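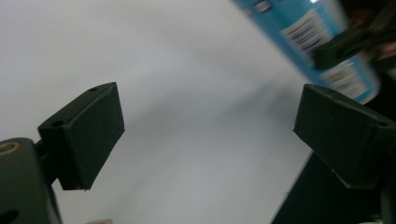 Nedwood "Harbour" floor lamp, two months in

I should say at the start that I don't trust lamps sold on the strength of a mood. The Nedwood page promised "the glow of a quiet quayside", and I have lived near a quayside. It is sodium lights and a chip van. But our old standard lamp had begun to lean, my sister Raquel had the Harbour in her flat and wouldn't stop going on about it, and in February it came down in price. So I bought one, full of suspicion, and I've been using it most evenings.

It costs 200 pounds. For that you get a heavy round base, a pole in three sections, a linen-look shade and a foot switch. The bulb is extra, which I think is cheek at the price, and the leaflet recommends one of Nedwood's own. I put in a plain one from the supermarket and it fitted perfectly well.

Putting it together took me twenty minutes and should have taken five. The flex is already threaded through the pole, so you have to screw the sections together without twisting it, and the leaflet shows this in one drawing the size of a postage stamp. My middle joint has never gone quite straight. You only see it if you stand by the bookcase, but I do stand by the bookcase, and now I can't stop seeing it.

The colour is called Sea Glass. On the website it's a soft green with some blue in it. In my front room, with a north-facing window, it's grey until teatime and then, once the lamp is on, a sort of pea soup. Raquel's looks lovely. Hers stands against a white wall and mine stands against a cream one, and if that makes so much difference I'd have liked a line about it before I paid. Nedwood do send out fabric swatches, but you have to telephone and ask.
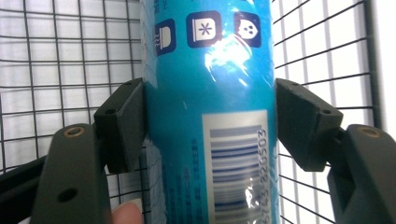 As for the light itself, it's fine. It throws a decent pool on the ceiling and a smaller one on the floor, and there's enough spilling sideways to read by if the chair is right up close. The dimmer is another matter. It claims a smooth range from bright to candlelight, and what I get is bright, slightly less bright, a buzz, and off. I rang about the buzz and spoke to a polite man called Callum Dunmore, who told me to try another bulb. I tried two. The buzz is quieter with the second, I'll give him that.

The foot switch I like. It has a proper click and you can find it in the dark with a slipper. The flex is far too short for a lamp meant to stand in a corner, so mine trails to an extension lead tucked behind the sofa.

Before buying I also looked at the Janness arc lamp, which costs 300 and takes up half the room, and at a little Vieira reading lamp. The Vieira was cheaper and plainer, and in the shop its dimmer worked without a murmur. It was also brown, and we have enough brown. The Nurkeck one everybody seems to have in their hallway wobbled when I touched it.

The reviews on the Nedwood site are nearly all five stars, and a good many of them say the lamp "arrived quickly". So did mine. I don't see what that has to do with the lamp.

Would I buy it again? At full price, no. On offer, for a white room with a socket close by, perhaps, and I'd leave the dimmer turned right up. Mine is staying because the box has gone for recycling and they want it back in the original packaging.

Three stars out of five. It was two until I changed the bulb.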